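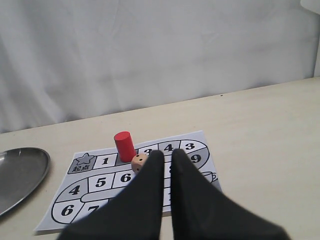 Gunton Technical College
Wood Materials, Handout 6: Moisture content and movement in solid wood
Revised Apr 19, 2019

6.1 Definition

Moisture content (MC) is the mass of water in a piece of wood divided by the mass of the same piece when oven-dry, given as a percentage. The base is the dry mass. A green board can therefore have an MC above 100 percent, and in some species the sapwood normally does.

MC = (wet mass - oven-dry mass) / oven-dry mass x 100

Worked case: a sample cut from the middle of a board weighs 257 g. After drying to constant mass it weighs 225 g. The water lost is 32 g, and MC = 32 / 225 x 100 = 14.2 percent. Dividing by the wet mass gives 12.5 percent, a common mistake in the lab reports.

6.2 Free water and bound water

Water is held in two places. Free water fills the cell cavities. Bound water is held in the cell walls by hydrogen bonding. In drying, free water leaves first, and its loss lowers the mass but has almost no effect on dimensions. The point at which the cavities are empty and the walls are still saturated is called the fiber saturation point (FSP). For most species it lies between 25 and 30 percent MC. In this course use 28 percent unless the problem gives another value.

Below the FSP, bound water leaves the walls and the wood shrinks. Strength and stiffness rise over the same range. Shrinkage is taken as linear with MC from the FSP down to zero. The real curve bends slightly at both ends, but the error is small for furniture work.

6.3 Equilibrium moisture content

Wood left in steady air gains or loses water until it reaches an equilibrium moisture content (EMC). EMC depends mainly on relative humidity and to a lesser degree on temperature. At 70 degrees F:

Relative humidity 30 percent: EMC 6.2 percent
Relative humidity 50 percent: EMC 9.2 percent
Relative humidity 70 percent: EMC 13.1 percent

A heated building in January may sit at the first of these values for weeks. The same building in a humid summer without cooling may reach the third. The difference, close to seven points of MC, is the figure to design for when no site data are available.

EMC reached by drying is slightly higher than EMC reached by wetting at the same humidity. This is hysteresis. It is ignored in the problems below.

6.4 Direction of shrinkage

Shrinkage differs along the three axes of the log. Longitudinal shrinkage from green to oven-dry is usually 0.1 to 0.2 percent and is neglected, except in juvenile wood and reaction wood. Radial shrinkage is commonly 3 to 6 percent. Tangential shrinkage is commonly 6 to 12 percent. The ratio of tangential to radial (T/R) is a guide to how much a board will distort. A species with a high T/R ratio cups more in flatsawn stock.

A flatsawn board moves tangentially across its width. A quartersawn board moves radially across its width and is the more stable of the two.

6.5 Estimating the change in width

Change = W x S x (MC1 - MC2) / FSP

W is the width at or near MC1, S is the total shrinkage in the relevant direction as a decimal, and both MC values must be at or below the FSP.

Worked case: a flatsawn panel is 700 mm wide at 13 percent MC. Total tangential shrinkage is 8 percent. Find the change at 6 percent MC.

Change = 700 x 0.08 x 7 / 28 = 14 mm

With quartersawn stock of the same species and a radial value of 4 percent, the change is 7 mm. Glue lines do not alter the result. An edge-glued panel moves as the sum of its boards.

6.6 Consequences for construction

Wide panels must be fastened so that they can move across the grain. Accepted methods are slotted screw holes, wood buttons in a groove, and figure-eight clips. A breadboard end is glued at the center only, with elongated holes for the outer pegs. A finish slows the exchange of moisture and does not stop it. Finish both faces to the same build, or the panel may cup.

6.7 Problems

1. A sample weighs 50 g wet and 44 g oven-dry. Find the MC on the dry basis.
2. Find the change in width of a quartersawn drawer front, 257 mm wide, between 9 and 13 percent MC. Radial shrinkage is 4.2 percent.
3. Repeat problem 2 for flatsawn stock with tangential shrinkage of 8.8 percent.

Show units at each step. Tables of shrinkage values are in the appendix to Handout 5.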